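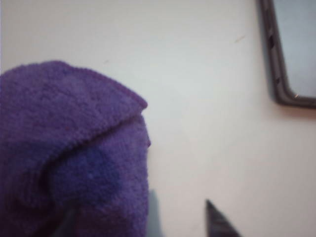
Cloth wiping with Bastaditz: wrist camera view, with the folded purple cloth close up and a dark-framed mirror beyond.

Bastaditz Cloth Wiping Package
For research groups working with one arm, one gripper and soft material

Bastaditz is a software package with recorded demonstrations for teaching a robot arm to wipe household and office objects with a cloth. It was developed at Symonenko by Volodymyr Koval and Inna Kravets, and it is now offered to other laboratories under a research license.

The main difficulty in wiping is that the cloth has no fixed shape. After each grasp it hangs differently, and the part which should touch the object can be far from the fingers. Many methods put the tip of the gripper over the object and hope that the fabric follows. Our method estimates where the free end of the cloth is, and plans the motion for this point. We call it tail control. The gripper can then stay higher, and hard fingers have less chance to meet glass or a laptop lid.

How the method works

Two camera views are used together. The wrist view gives the folds near the fingers, but the cloth often covers a big part of it and can be out of focus. The fixed view gives the hanging part and its distance to the object. The model receives both views and the joint positions of the arm, and predicts a short piece of motion. After this piece is executed, it looks again and predicts the next one. No model of the fabric is needed, and we do not put markers on the cloth.

Contact is decided from the images and from the motor current. When the current rises above the limit which you set in the configuration, the arm goes up and the stroke is repeated from the last safe position. Please set this limit on your own arm before the first test with a mirror. The value in the file is only a starting point and it was chosen for a light arm.

What is in the package

Training set: 2,000 demonstrations recorded by teleoperation, with both camera streams and joint data
Test set: 1,000 demonstrations, objects not repeated from training
Object list: 12 objects, among them a framed mirror and a closed laptop
Trained model and training scripts
Calibration tool for the fixed camera
Manual in English and Ukrainian, the English one revised in April

The arm, the gripper and the cameras are not included. Cloths are also not included. We used microfiber, and we recommend that you wash a new cloth one time before recording, so that the stiffness does not change much between sessions.

What we measured

We compared tail control with the usual control of the gripper tip on the same objects. The difference was large on flat and low objects, where a small error of height already means that the cloth is in the air. On objects with a raised border, the corners remain a weak place for both methods. The cloth makes a bridge over the corner and the model does not notice it. We report this openly in the manual, chapter 3, together with the failed strokes.

A second result surprised us a little. Demonstrations where the operator grasped the cloth badly were useful. When we removed them, the model was more exact after a good grasp but could not recover after a bad one. For this reason they are kept in the training set and have their own label, and you can filter them if your work needs only clean grasps.

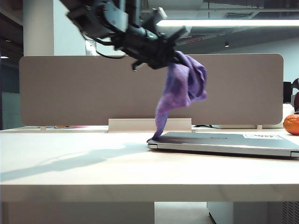
Þórey Gunnlaugsson wrote to us that she would trust the method more if the stroke was also scored by what is left on the surface, and not only by the path of the cloth. In her tests a long narrow tail followed the path very well and still covered only a thin line. She asks if the width of contact could be predicted too, and if old recordings could be labeled for it without a new session.

We agree with the remark. The current score checks position and contact, and says nothing about coverage. Khrystyna Hrynyshyn is preparing contact width labels for the existing recordings, and they will come as a free update for all license holders. Until then, we suggest to plan overlapping strokes. The overlap is set in the file strokes.cfg, and a larger value makes the work slower but safer for a twisted cloth.

Requirements

Arm with six joints or more, position control and readable motor current
Two-finger gripper
One wrist camera and one fixed camera, mounted firmly beside or above the desk
Computer with Linux and a graphics card suitable for training

Keep the desk lighting the same during one recording session. The shadow of the arm moves on a white desktop, and with strong lamps our early model sometimes took the shadow of the cloth for the cloth.

Ordering

The package is distributed by Jillell. In your request please write the type of your arm, the type of the gripper and how many people will use the license. Technical questions before the order are answered by Inna Kravets. Groups which already use our recording tool Sandilitz can import the demonstrations directly; other users will find a converter in the folder tools.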